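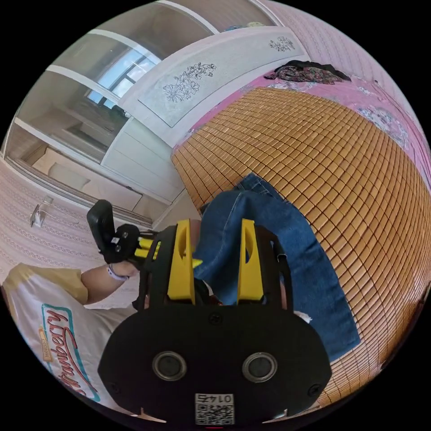
How Does a Robot Learn to Use Its Hands?

Think about picking up a sock. Easy, right? Your eyes find it, your fingers open, your fingers close, and up it comes. You learned that so long ago you can't remember learning it!

A robot hand is called a gripper. Most grippers have just two fingers, and you can do a surprising amount with two. Try it! Hold out your thumb and one finger and see if you can turn a page, or pull a blanket straight. (Buttons are really hard.)

At the Langate shared workshop, Kumudini Mollah and her friends are building a gripper that a person can carry around. There's no robot attached to it at all. You hold it in your hand, do a job at home with it, and a camera on it records everything the fingers do. Later, a computer studies the recordings and looks for patterns. Then a real robot arm can try the same job.

Why yellow fingers? Kumudini likes bright colors for this part. A bright finger is easy for a computer to spot against a bedspread or a pile of laundry, and it's easy for people to spot too.

One recording isn't enough. The group wants 1,000 of them for folding clothes, and 2,000 for putting things away, because every home is different! Some beds have smooth sheets and some have bumpy mats. Jeans are stiff, and T-shirts flop all over the place.

Be a gripper yourself

You will need: two wooden spoons, a T-shirt and a friend.

Hold one spoon in each hand. Those are your fingers now, so no touching with your real ones! Spread the T-shirt on a bed and try to fold it in half. Have 5 tries, then swap with your friend.

Did your last try go better than your first? What did you change? Maybe you pinched closer to the corner, or slowed down.

Words to know

Gripper: the part of a robot that holds things.
Sensor: a part that notices something, such as light or a push.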